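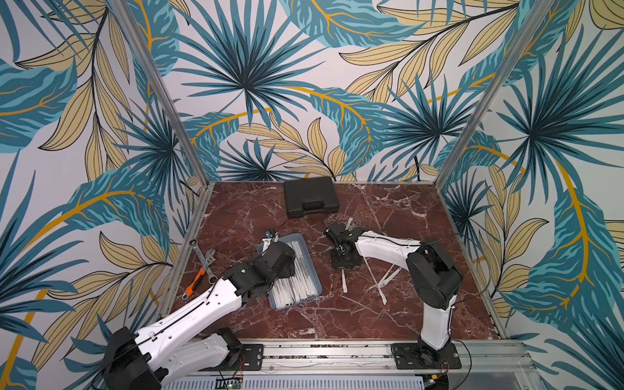 How Do Grown-Ups Shop for a Robot?

By Vojtěch Kováčik
10/10/2022

When I tell kids I work with robots, they want to know if the robots can do backflips. (Ours can't. They're arms. They're bolted down.) Then somebody always asks how much a robot costs, and I love that question, because figuring out what to buy and when to buy it is a big chunk of my job. I spend way more time with a shopping list than you'd guess!

So let me tell you how we plan for a robot workbench at our workshop in Pindton. You'll need to know what a budget is, and we'll get to that in a minute.

Start with the job

Say you wanted to buy a pair of shoes. Would you just walk into a store and grab the shiniest ones? I hope you'd think first. Are they for soccer? For snow? For your cousin's wedding?

Robots are the same. Before we look at a single catalog, we write down the job we want done. One of our jobs is practicing with cable ties. Those are the skinny plastic strips that people wrap around a bunch of wires to keep them neat. You push the pointy end through the little square end, pull, and zip, it stays put. You might have some in a kitchen drawer at home.

Picking up a cable tie is easy for you. Your fingertips are squishy and they can feel things, and your eyes tell you where the tie is. For a robot it's a tricky little object! It's thin, it lies flat against the table, and it might be pointing any old way. Two ties can end up lying across each other in an X, and then which one do you grab?

So on our job sheet we wrote: small things, light things, thin things. That one line saved us a lot of money. We didn't need a giant arm that can lift a car door. A giant arm costs more, needs a bigger room, and would be about as good at picking up a cable tie as you'd be at picking up a grain of rice in snow mittens.

One arm or two?

Try this. Put one hand behind your back and tie your shoe.

See? Lots of jobs want two hands, one to hold and one to do. That's why we have two arms on the same workbench, reaching in from the front, one on the left and one on the right. Each one has a gripper on the end, which is the robot word for a hand. Our grippers have fingers that can open up and point down at the table, or turn and point up.

Now here's the part kids don't expect. Two arms doesn't mean you just pay twice and go home. You need a second mounting plate (the flat piece the arm is bolted to), more wires, more bolts, and a table wide enough that the arms can work without bonking elbows. Yes, I call them elbows. They bend like elbows and they stick out like elbows at the dinner table.

When my friend Šimko and I were planning, we cut two long arms out of cardboard and pushed them around on a bedsheet on the floor. People walked by and stared. It cost nothing, and it showed us the first table we'd picked out was too narrow!

OK, so what's a budget?

A budget is a plan for your money that you make before you spend it.

You may have done this already. Maybe you got some birthday money, and you decided how much was for a game, how much was for snacks and how much was going in the jar. If you wrote that down, you wrote a budget.

Ours works like that, with longer words in it. We had $700 set aside for everything around the arms. I mean all the stuff except the robots themselves: the rails, the walls, the tools, the trays and the things for the robots to practice on. The arms had their own separate pile of money, and we weren't allowed to borrow from it. (I asked.)

I split my list into three kinds of stuff.

Stuff you buy once. The rails are a good example. We use long aluminum ones, silver colored, and you can bolt things to them, take them off and bolt them somewhere else. If you take care of a rail it'll probably outlast your teacher's car.

Stuff that wears out. Gripper fingers get scratched. Cables bend back and forth, back and forth, all day long, and one day a cable has had enough. You don't know which day, so you plan for it.

Stuff you use up. Cable ties! Once you zip one shut, you usually have to snip it off, and then it's trash. So is tape, and so are the labels we stick on everything.

If you only plan for the first kind, you'll have a beautiful robot bench that stops working in August with no money left to fix it. Ask me how I know.

The boring things that are really important

I want to stick up for boring things for a second.

A tray is boring. It's a piece of plastic with raised edges. But if you give a robot a tray full of long white strips, all lying the same way, it has a much better chance than if you dump them in a heap. You know how it's easier to find the blue marker when the markers are in the box? It's that.

Wrenches are boring too, until a bolt comes loose. A regular wrench fits one size of bolt, or two if each end is different. An adjustable wrench has a jaw that opens and closes, so it fits lots of sizes. If I could only buy one, I'd get the adjustable kind, with a nice rubber grip. But I like having both, because the regular kind doesn't slip as easily.

And a case with a lid and a handle! I have been teased for how much I like a good case. Things in cases don't roll under the bench.

What about the walls?

This is my favorite one to explain. Some of our workbench walls have a jungle pattern on them, with dark teal palm leaves, turquoise leaves like you'd see on a banana plant, and curvy golden stems. The floor of that bench looks like reddish-brown marble with pale squiggles running through it. It's the fanciest floor in the building, and two robots have it.

Why would you spend budget money on wallpaper for a robot?

Well, think about learning to ride a bike. If you only ever practiced in one empty parking lot, you might get wobbly the first time you saw a street with trees and mailboxes. When a robot uses cameras to see, it can get mixed up when the background changes. So people like me change the background on purpose. Plain wall, stripes, leaves, more leaves. The robot has to learn that the cable tie is the important bit and the palm tree isn't.

On my list, patterned wall panels cost $54 for a set. Vilen, who keeps an eye on our spending, circled that line in red pen and wrote "JUNGLE???" next to it. I had to explain it, the same as I just explained it to you, and then it got a check mark. That's a good habit for any list, by the way. If you can't tell somebody why a thing is on there, maybe it shouldn't be.

Waiting for the mail

Money is half of planning. The other half is time, and time is sneaky.

Some parts come quickly. Some have to be made after you order them, and then they travel a long way. We ordered mounting plates from a shop called Pledix and the wait was 10 weeks. Ten! If I'd ordered the arms first and the plates afterward, we'd have had two arms sitting in boxes with nothing to bolt them to.

So now I do it backward. I start with the day we want to turn everything on, and I count back from there. What has to be bolted down first? What has to arrive before that? Whatever takes longest gets ordered first, even if it's the dullest thing on the whole list.

You can do this for a birthday party. If the cake takes one day and the invitations need a couple of weeks to get to everyone, you do the invitations first, even though the cake is more fun.

The "oops" money

Every good budget has some oops money in it. That's money for things you forgot or things that broke. We keep 10 percent, so out of every ten dollars, one goes in the oops pile and stays there until there's an oops.

There's always an oops. Ours was screws. I ordered the right number of screws in the wrong length, and they stuck out the bottom like little porcupine quills. Šimko still has one on his desk.

Make your own list

Want to try? Pretend you get to plan a robot bench. You don't need to know any prices yet. Get some paper and a pencil.

Write down the job at the top. Pick something small, like sorting buttons or putting caps on markers.

Try the job yourself with one hand, then with two. Write down which worked better.

Draw the table from above, like a bird would see it, and draw where the arms go. Leave room for elbows.

Make your buy-once, wears-out and gets-used-up lists. The gets-used-up one is the one people forget, so spend a little extra time there.

Draw a wall pattern for your robot to practice in front of. You can go wild with this. A kid who visited us wanted a wall covered in spaghetti, and I'm still trying to get that one past Vilen.

Then show the list to a grown-up and see if you can explain every single thing on it. If they circle something in red, tell them why you need it!

Words to know

Budget: a plan for money, made before you spend it.

Gripper: the hand on the end of a robot arm.

Mounting plate: the flat piece that a robot arm gets bolted to.

Rail: a long, straight bar you can fasten things to.

Cable tie: a thin plastic strip that loops around wires and zips shut.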